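Re: [gradeo-users] Both arms stall when they share an object
Tuesday, May 2019

> We're on Gradeo with the stock Mulligan planner, two arms, one bag. Each
> arm plans fine alone. As soon as both have a grip on the same thing, one of
> them sits there until the watchdog kills the episode. Logs say "goal
> accepted" and then nothing at all. Is this a known problem or did we
> break something? We have already reinstalled everything twice.

Please stop reinstalling. I did that for a week and all it gave me was a very tidy disk.

It's known, in the sense that I know about it. Mulligan treats whatever an arm is holding as part of that arm, so when both arms hold the same bag, each one sees the other's gripper buried in its own body. It calls that a collision and starts looking for a way out. There is no way out, so it keeps looking, politely, at log level DEBUG. Set mulligan.verbose to 2 and you'll see it retrying. My best run got to 3,845 attempts before the watchdog took pity on it.

The setup I care about is bag handling: one gripper up at each side of the top of a zippered bag, with the usual table clutter behind it. Rigid boxes are easier because you can cheat and pin the box to one arm. A soft bag won't let you get away with that.

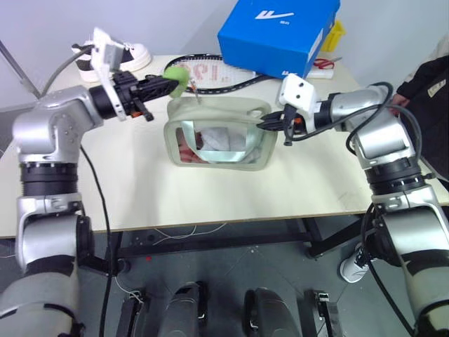 What I run now is a small patch to the attach step. A shared object gets its own node in the scene tree, belonging to neither arm, and both grippers are put on its allow list. The patch is 131 lines, of which a good third is me arguing with the old code in comments. You also need to raise the contact margin for anything soft, or the planner will treat every wrinkle as a wall.

Two warnings before you get excited. The allow list isn't cleared on release unless you call detach from both sides. Forget one and that arm will cheerfully drive through the bag for the rest of the session, since as far as it knows they're still friends. Also, Seto builds before 1,531 drop the second detach without a word. Check your build number first. I did not check mine first.

The perception side is a separate mess. Dilten gives me a decent mask on opaque things and then loses its nerve on anything see-through, so the bag comes and goes between updates. I hold the last good mask for 435 ms and hope. If anyone has a better idea I'd like to hear it, and "use an opaque bag" has already been suggested by my entire office.

Patch is in the contrib folder under shared_attach. It applies cleanly to the current branch and to nothing else.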